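Stirden Computer Reuse: frequently asked questions

Last updated 27 October 2018

What do you take?

Desktop computers, laptops, flat screens, keyboards, mice, cables and power supplies. Working or not, it makes no difference. We do not take printers, televisions or anything with a glass tube.

Do I need to book?

For up to three items, no. Bring them to the side entrance on Lashari Road during opening hours. For more than that, please ring first so we can clear a bay.

Can you collect from a business?

Yes, if you have at least 15 machines. Collection is free within Stirden and costs £212 elsewhere in the county. Callum Munro arranges the van and will ask you about stairs, lifts and parking.

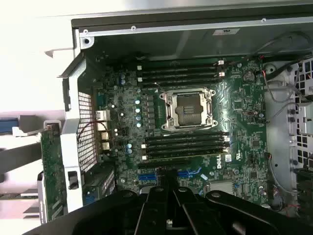

What happens to the data on my computer?

Drives are taken out on arrival and logged by serial number. Those worth keeping are overwritten and checked. The rest are shredded by a contractor. If you want a certificate, ask when you hand the machine over, as we can't issue one later.

Can I keep my hard drive?

Yes. Take it out before you come, or ask at the desk and we will remove it while you wait.

Do I have to remove my accounts first?

Please do. A laptop still locked to an account usually can't be passed on and ends up being used for parts.

Where do the computers go?

Most go to households referred to us by schools and advice centres. We placed 475 in the year to June. Some are sold through the shop to cover rent. Boards and other parts that can't be used again go to Varov for metal recovery.

Do you sell spare parts?

The shop has:

- memory, sold by the stick
- laptop chargers, tested
- power leads and screen cables
- odd trays, brackets and blanking plates, priced by the box
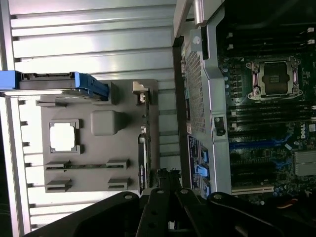 Is there a guarantee?

Complete computers have a three-month guarantee. Parts can be exchanged within two weeks if you bring the receipt.

Who do I contact?

Yvette Friesen deals with referrals and complaints. For anything else, use the form on the contact page.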